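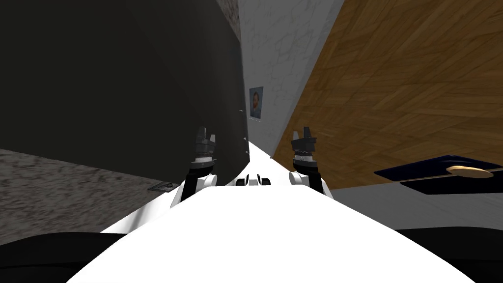
Can we do the set-up at home, before the first club session?
Most of it, as long as your laptop can run the simulator and you have your team's login. Steps 1 to 5 need nothing from us. Steps 6 onwards want a second pair of eyes, and your cat doesn't count.

3. Setting up the simulated kitchen task

Read this section once all the way through before touching anything. Every team says it has done so. The March round suggests otherwise.

3.1 Loading the room

1. Start the Evau simulator and wait for the grey progress bar to fill. It will stop near the end and look dead. Leave it alone.

2. Choose Two-Arm Robot, then the room called Plavitz. The other rooms belong to the advanced group and will only make you sad.

3. Type 3081 in the Port box. If the box already says something else, another team has been at your laptop.

4. Press Connect. Both arms should move to their start pose with the grippers open.

Note: The room loads with its full set of walls, floors and pictures. You can't turn the decoration off on a club licence, so get used to being watched by a portrait.

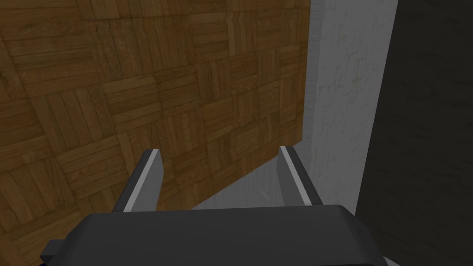
5. Open and close each gripper twice from the keyboard, left first. The fingers should travel together and stop without shaking. If one hand answers to the other hand's keys, you have swapped them in the settings file. Swap them back and say no more about it.

Caution: Do not hold the close key down. The simulated motors can't burn out, but the habit will follow you to the real arm, and the real arm came out of the club's Fairweather grant.

3.2 Checking the wrist views

6. Open the left and right wrist views side by side. You should see the fingers of that hand in the lower part of each. If you see only fog, the view has been attached to the inside of the robot. Close it and open it again.

7. Turn each wrist slowly through its range while your partner watches the other window. Expect the room to tip over. "Up" in a wrist view means wherever the hand happens to be pointing, and a wall may well arrive sideways or upside down.

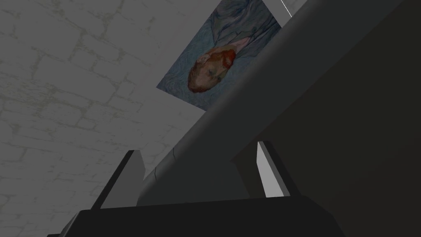 Beginners tend to steer by the wrist view alone, get lost within seconds and blame the software. Use the head view for the long moves and keep the wrist view for the last bit, when the fingers are close to the thing you want. Call out directions by joint ("shoulder back, wrist left") and leave "up a bit" to people hanging shelves.

8. Move each arm until one of its own links comes into view, then back it off. You need to know where that happens. The Sketesov scoring script takes points for an arm that touches itself, and it is not open to argument.

Note: Save the pose you end on. Name the file after your team. We already have over 2000 files called "test".

3.3 Dark views and lost hands

9. If a wrist view goes nearly black, stop moving. The hand has probably gone somewhere poorly lit, such as under or behind something. Compare it with the head view before you decide anything is broken.

10. Raise the brightness slider to halfway and look for any pale edge you can recognise. Then retrace your last move at the slowest speed. Do not press Home from here – Home takes the shortest path, and the shortest path goes through the furniture.

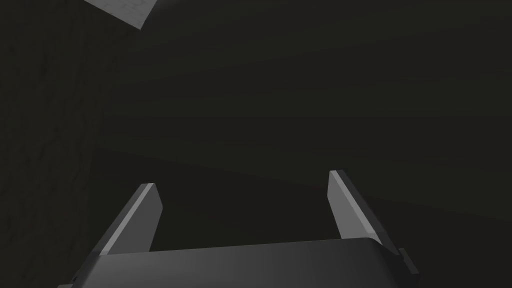

11. Once the view has cleared, run the gripper check from step 5 again and reset the brightness. Scored runs use the default setting.

12. Press Record, do one practice run with nothing in either hand, and press Stop. Check that the file has a size other than zero before you shut the lid.

Set-up sheet last revised 14 July 2022. Corrections go in the shared folder, in pencil if you can manage it.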